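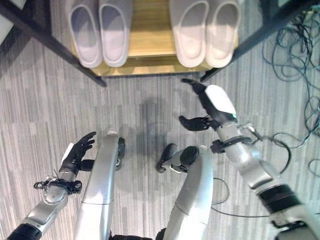

大家好，能听见吗？后排的朋友举个手。好，谢谢。

（先喝口水，等大家坐定。投影还没亮就先聊两句。）

我今天讲的题目写在节目单上是“进门那一平米”，其实我本来想叫“拖鞋的问题”，组织的朋友说太像家庭纠纷了，就改了。不过内容没改，我还是要讲拖鞋，讲鞋架，讲人从外面进到里面的那几步路。讲35分钟，剩下的时间留给提问，有急着赶车的朋友请随便走，不用跟我打招呼。

先说我自己是怎么掉进这个坑里的。我做室内收纳做了好些年，头几年全在弄衣柜和厨房，客户也只肯为衣柜和厨房花钱。玄关？玄关就是放个柜子嘛。后来我搬到 Drekstead 那边住，租的房子一开门就是客厅，没有玄关，一寸都没有。门一开，地毯就在脚底下。第一个冬天我天天在那块地毯上蹦，一只脚穿着靴子，一只脚穿着袜子，手里还拎着菜。各位应该都蹦过吧？（停一下，等笑声。没人笑就直接往下。）

那时候我才开始认真想，换鞋到底是个什么动作。

【第一部分：换鞋的动作】

你们现在可以在座位上想一遍，不用真脱啊。人进门，手里多半有东西。放下东西，弯腰，脱鞋，找拖鞋，把脚伸进去，再把脱下来的鞋挪走。这一串里面最烦的是哪一步？我问过很多人，答得五花八门。Nelli Sjöberg 跟我一起做 Skyrme 那个公寓项目，她坚持说最烦的是把鞋挪走。我觉得是找拖鞋。我们俩为这个吵了一路，从工地吵到吃饭的地方。

后来我们就去住户家里看。事先说好了不许收拾，平时什么样就什么样。看下来呢，鞋架装得多漂亮都没用，关键是架子多高、拖鞋朝哪边、脚下那块地是什么。

（这里换到鞋架那一页。）

先讲高度。高的鞋柜能装，我承认，一家四口的鞋全塞进去都行。可是高柜子的门要拉开，拉开之前人得往后退一步，门厅小的话这一步就退到门外去了。矮架子装得少，但它有个好处，它不挡视线，你一低头就看见拖鞋在哪儿。我自己现在偏心矮的，浅色木板，黑色金属腿，就这么简单，没有门没有抽屉。板子浅一点，灰拖鞋放上去一眼就看得到。木头太深的我试过，晚上不开灯就得用手摸，摸到的常常是别的东西。

有人会说，腿是金属的，凉冰冰的不像家里的东西。Eifion Prydderch 就这么说，他做木工的，看见金属腿就皱眉头。他给我做过一个全木的，腿粗得很，稳是真稳，就是扫地的时候扫帚头进不去。他到现在也不承认这一点。（他今天可能在场，看情况讲，别讲太狠。）

再讲朝向。这个我能讲一晚上。

拖鞋放在架子上，鞋头是朝外还是朝里？朝外，就是鞋头冲着站在架子前面的人，好看，整齐，一排圆圆的头冲着你，像在等你回家。大部分人收拾完都会这么放，我也这么放，拿来给客人看的时候尤其如此。可是你要穿的时候呢，得把它拿下来，放地上，再转半圈，脚才进得去。朝里放，脚跟那头冲着你，拿下来往地上一搁就能穿。尤其是后面没有帮的那种，包头、露跟，脚往里一滑就行了，方向对了一秒钟都不用。

那到底听谁的？我的看法可能让你们失望：看这个架子是谁在用。客人用的，朝外，体面一点，客人也不赶时间。自家人天天穿的，朝里。Halyna Dovhaniuk 家里是混着来的，客人的朝外，自己的朝里，她婆婆每次来都要把它们统统转成朝外，走了她再转回去。我问她烦不烦，她说就当活动手腕。

还有间距。一对和一对之间，我一般要求留出一块空木板来。很多人舍不得，觉得浪费，四只拖鞋挨得紧紧的，还能再挤一双进去。挤是能挤。可是挤在一起以后，颜色再一样，你早上迷迷糊糊一抓，左脚是你的，右脚是别人的，穿到厨房才觉得不对劲。中间空一块，左边一双，右边一双，闭着眼也不会抓错。所以那块空板子我是当家具的一部分来设计的，画图的时候就标上，免得后来有人往那儿放钥匙盘。

钥匙盘这个事先按下，后面问答如果有人问再说。

【第二部分：脚下那块地】

（这一段容易讲超，注意看表。）

地毯。各位，玄关铺地毯，吵得最凶的就是这个。北方来的朋友一听就摇头，泥啊，雪水啊，盐啊。我理解。可是像我那种一开门就是客厅的户型，地毯本来就在那里，房东的，你动不了。那就得想办法跟它过日子。

我的经验是颜色要杂一点。纯色的浅灰最惨，一个脚印都藏不住。带细条纹的，深浅几种灰混在一起，一块一块不太规则地拼着，这种最好养，平常的灰尘落上去看不出来，你周末吸一次就够了。我给 Skyrme 那边两套样板间都选了这种，Alun Phillips 负责预算，他嫌它像办公室。我说像办公室怎么了，办公室的地毯一天踩多少人啊。他没话说，签字了，签完又嘀咕了两句。

拖鞋跟地毯的搭配也要讲一下。我们喜欢选浅灰的拖鞋，面料光滑一点，带一点点软垫。光滑是为了好擦，软垫是为了踩下去舒服。鞋底我倒不太讲究，地毯上走，厚底薄底差别不大，瓷砖上就另说了。有一阵我迷上了毛茸茸的那种，买了一大堆，地毯上的绒毛和拖鞋上的绒毛互相粘，走一个月，拖鞋像刚从干草堆里爬出来。全捐了，不知道捐给谁能用得上。

然后是线。唉，线。

你们回家看看自己门口附近的地面，有没有线？路由器的，吸尘器的，充电的，一团一团绕在那儿，细的黑的，带点颜色的，谁也说不清哪根是哪根。我自己讲收纳讲得头头是道，地上也常年盘着这么一堆，今天早上出门前还跨过去一次。换鞋的时候人是单脚站着的，这时候脚边有一根线弯弯地横过来，真的要小心。我去年10月就是这么崴的脚，拎着一袋橘子，橘子滚得满屋都是。

处理办法很土，各位别期待什么高科技。换鞋站的那块地方，先划出来，你就站在架子前面，两脚分开，弯腰，手能够到架子，这一圈里面不许有线。线要走就贴着墙走。Isuson 那个项目里我们用的是魔术贴扎带，便宜，剪一截就能用，住户自己也会弄。扎好以后再说要不要藏，先扎，扎了就已经好一大半。

（如果时间紧，下面 Caradog 那段跳过。）

Caradog Gronow 是我以前的老板，从他那儿学到一件事，跟线没关系，跟弯腰有关系。他每次验收玄关都不站着看，他蹲下去，两只手伸到架子前面，假装拿拖鞋，拿一次，放一次，再拿一次。年轻的时候我觉得他在演戏。后来我自己腰不好了，才明白他在试什么。架子矮到一定程度，腰先抗议；架子腿要是往外撇，脚趾头就去踢它。坐在电脑前面看图是看不出来的。你们谁在做图，我劝一句，做完去蹲一蹲，膝盖会告诉你那个高度行不行。

【第三部分：归位】

拖鞋穿出去容易，回来难。早上出门，人人都赶，拖鞋甩在哪儿算哪儿。晚上回来满地找，一只在沙发底下，一只在门后。

我不太相信贴标签、立规矩那一套，大人的家里贴个“请归位”，看着就不想归。我比较相信位置。架子就在你换鞋的那一步之内，弯腰就能放，放上去的机会就大很多。要是得走两步，那完了，放心吧，它一定在地上。

我住在 Cunard 路的时候做过一个小试验，自己家里做的，不算数啊。先把架子放在离门比较远的墙边，过一阵再挪到地毯正对着门的位置，别的什么都没动。挪完以后，拖鞋在架子上的日子明显多了。我没记数字，我太太有记，她不肯给我。

还有，每天睡前摆一次，就一次。把它们推齐，一双靠左，一双靠右，鞋头离板子边缘近一点点就停，别悬出去。这个动作几秒钟的事，可是第二天早上看见它们好好地待在那儿，心情是不一样的。我知道听着有点那个，可我真的每天晚上都弄。

好，提问之前说一下材料。鞋架的尺寸图在门口桌子上，自己拿，有两种高度，别拿混了。地毯的样块只有一套，传着看，看完请传回前排来，上次在 Drekstead 讲完就少了一块，我到现在还没补上。

（问答备用：钥匙盘放哪儿；有小孩怎么办；有狗怎么办，狗的部分直接承认没办法；靴子往哪儿放，答单独一格，不跟拖鞋放一起。）

谁先来？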